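Fladby Vanity Set-Up Guide
Section 4: Placing the table, dressing the top and keeping it tidy

By now the table should be standing on its own feet with the mirror fastened to the back. If the mirror still rocks when you push it gently with one finger, go back to Section 3 and give the bolts another quarter turn. I'll wait!

I'm Corey Tomoana, I wrote most of the Fladby guides, and I've lived with this vanity in my own house for two years, so you're getting my habits along with the official steps.

Choosing the spot

1. Stand the table with its back to a wall, and leave a hand's width behind it (you'll want that gap the first time an earring goes over the edge).

2. Pull your chair out as if you were about to sit down, then walk past it. If you have to turn sideways, shift the whole thing over. A padded gray chair looks lovely next to all that white, by the way, and it doesn't have to live under the table. Off to the right is fine.

3. Run any cords along the wall before you load up the top. I did it the other way round once and had to take everything off again. 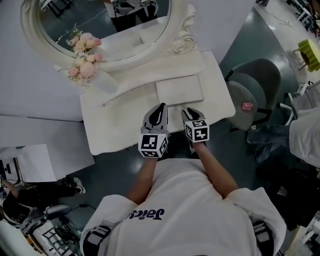
Caution: Never drag the table by the mirror frame. The carving is the part people grab, and it's the part we get the most calls about. Lift from under the tabletop, one person at each end.

Dressing the top

4. Wipe the top with a barely damp cloth and let it dry. Skip anything with bleach in it, white paint goes yellow faster than you'd think.

5. Flowers go in the left back corner, against the lower part of the mirror. I like artificial ones in pinks and creams with a white vase, and I let them overlap the frame a little so it doesn't look like a shop display. The rose carving is on the lower right, so keep that side clear or you'll hide the prettiest bit!

6. Put one flat box on top for the things you use every morning. White on white disappears nicely. Keep it near the front, where you can reach it without leaning over.

Note: If you bought the Umel tray insert (part 409), check that it sits flat inside your box before you fill it. The older one, part 321, is slightly taller and the lid won't close.

7. Everything else goes in a cabinet or a drawer. Yes, the hairbrush too.

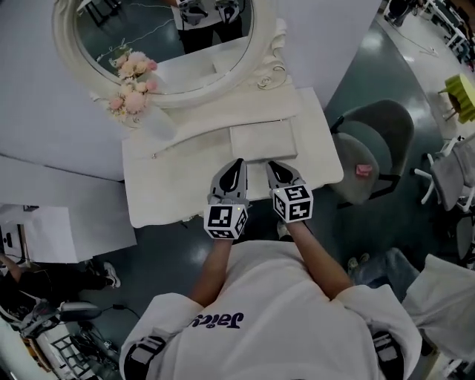

Daily tidy

8. Last thing at night, put loose bits back in the box and close the lid.

9. Check the chair seat before you sit down. Mine collects all sorts.

10. Dust the carved frame with a soft, dry paintbrush, working from the top down. Touch-up paint for chips is part 1097.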